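The orange armchair has been in three different corners since April and I still don't think it has found its place. I tried it under the window first, where the light is lovely and the draught is not, and then beside the door, where everybody used it as a coat rack. Now it lives by the wall near the white cabinet, with the black-and-white cushion on it that came as part of a pair. The other half of the pair is a mystery.

I have been trying to write something sensible about this room for weeks, mostly to settle an argument with Bo-ram Sung, who thinks a room is its furniture. I think a room is its floor. We have marble-patterned tiles, grey with white veins, very glossy, and they show every crumb. They also make any cable left lying about look like a deliberate act. I spent 90 minutes on Friday going over them with a mop and they looked splendid until about lunchtime.

The tiles, the armchair and the ceiling, then:

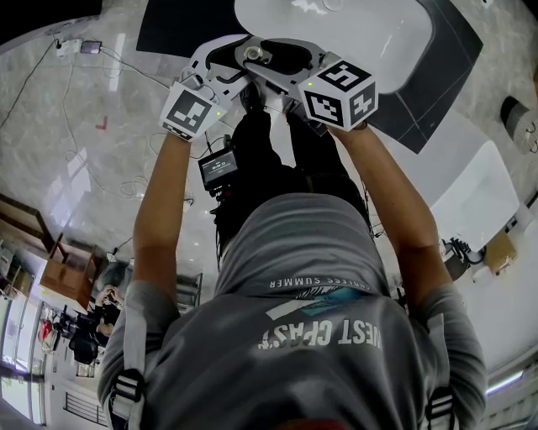
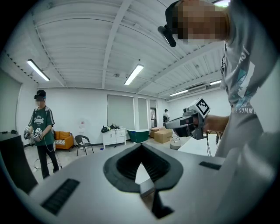
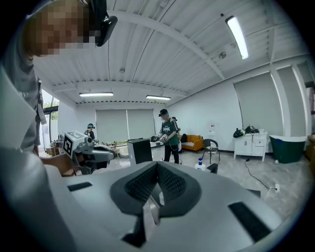

*Notes from a Big Room, no. 11*

Bo-ram's case rests largely on the cabinet. It has drawers and doors, and a respectable household would put things in them. Ours go on top. The bags and black equipment up there have been in a heap for so long that I have stopped seeing them – I dust round the edge, like a council mower going round a bench. I did once open the drawers with a view to moving it all inside, and found them already full of instructions for a Pelenar kettle we no longer own.

My own weakness is the tub. It is white, with rounded corners and a shiny inside, and it sits on the big black mat looking far smarter than anything else on the floor. I bought it for sorting and I am very fond of it. The round grey cushion with the ropey surface was my idea as well. Bo-ram sat on it once, got up, and asked what it was for.

The blinds I can defend. Pale grey, plain, nothing to go wrong except the one that comes down at a slant if you pull it in a temper. With them up on the tree side you get a good deal of green, and the corrugated ceiling stops looking quite so much like a bus depot. The strip lights don't help. I priced up some softer ones from Randon, got as far as 331 for the lot before fitting, and went and made a cup of tea.

Next job is the cabinet top. Bo-ram has offered to hold the bin bag.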